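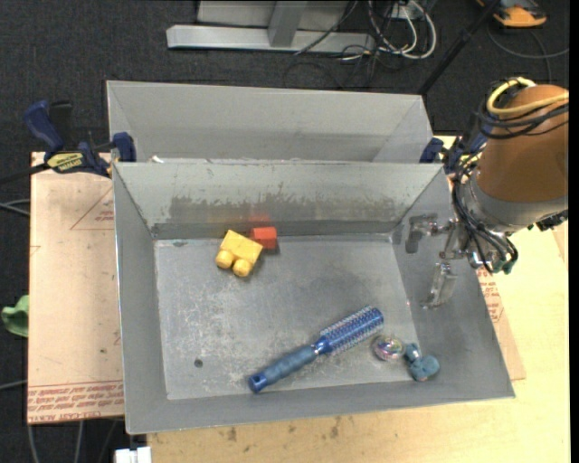 FOR IMMEDIATE RELEASE

Oct 16, 2023

Rollia Publishes Results of First Household Sorting Trial

Robot arms can clear mixed small items from a bin most of the time, but remain far slower than a person and still need someone on hand, company says

Rollia, which tests automation equipment for retailers, repair shops and home-care providers, today released the results of its first trial of robot arms on an ordinary chore: picking up small household items and putting them where they belong.

The trial covered 2107 pick attempts. In 1174 of them, the arm took hold of an item, lifted it and placed it in the correct location without help from an operator. The remaining attempts ended in a dropped item, a missed grasp, a wrong placement or a stop by the operator.

"People ask us whether a machine can tidy a playroom or restock a returns shelf yet," said Tomos Gwynne, who directed the trial for Rollia. "On these numbers, it can do part of the job with a person nearby. We would not tell a customer to buy one for that purpose this year."

The work used toy blocks, brushes, balls, small figures, kitchen tools and similar goods. Items were placed in open metal bins in no set order, and the arm was given no information in advance about where each one lay. Over 200 different items were used during the trial.

What worked and what did not

Items with flat, parallel sides gave the best results when they lay in the open. The same items were much harder to pick up when they came to rest against a wall of the bin, where one finger of the gripper had no room to get behind them. Operators recorded more stops for this reason than for any other.

Long items such as brushes and spatulas were usually gripped on the first or second try. The difficulty came afterward. An item held near one end tended to swing as the arm moved, and some were dropped on the way to the second bin.

Balls rolled when touched off center. Shiny items also caused trouble for the vision software, which at times read a reflection in the metal as a separate object and sent the gripper to an empty spot. Rollia changed the lighting twice during the trial and saw some improvement, though the problem did not go away.

Soft goods were left out. Clothing, towels and plush toys will be covered in a later round, along with anything that has to be opened, folded or wiped.

Two software packages compared

Rollia ran the same tasks with control software from two suppliers, Brokel and Zarnov. The Brokel package was quicker to choose a grasp but made more repeat attempts on the same item. The Zarnov package took longer over each choice and dropped fewer items. Neither had a clear lead over the full set of tasks, and Rollia is not recommending one over the other at this stage.

A staff member doing the same sorting by hand finished each bin well ahead of the arm in every comparison run. The gap was smallest for bins that held only a few widely spaced items.

"Speed matters less in a home than it does on a shop floor," Gwynne said. "If it takes all night to put the toys away, a lot of families could live with that. What they can't live with is getting up to restart it. So the number we watch most closely is how long it goes before somebody has to step in."

Wear on equipment

The full report includes a section on maintenance. Bins scratch with repeated contact from metal fingers, and cables routed along the outside of an arm have to be checked often for rubbing and loose connectors. Rollia advises shops that are planning their own trials to clamp bins firmly to the work surface, as a small shift in position can throw off a whole run.

Next steps

The second round begins in November at Flores, a secondhand goods store that has agreed to let Rollia set up in its sorting area. The arm will work on donated housewares and toys during store hours, with 5 employees trained to supervise it. Flores will keep its regular sorting staff in place throughout – the arm is an addition to the line, and no hours will be cut.

Rollia plans to publish those results in the same form, including failed attempts.

The trial report is available free of charge from the company. Retailers and care providers who want to suggest tasks for future rounds can write to the trials desk through the contact page on the Rollia website.

About Rollia

Rollia carries out independent testing of automation equipment for small and mid-sized businesses. It does not make or sell robots.

Media contact: Tomos Gwynne, Rollia

###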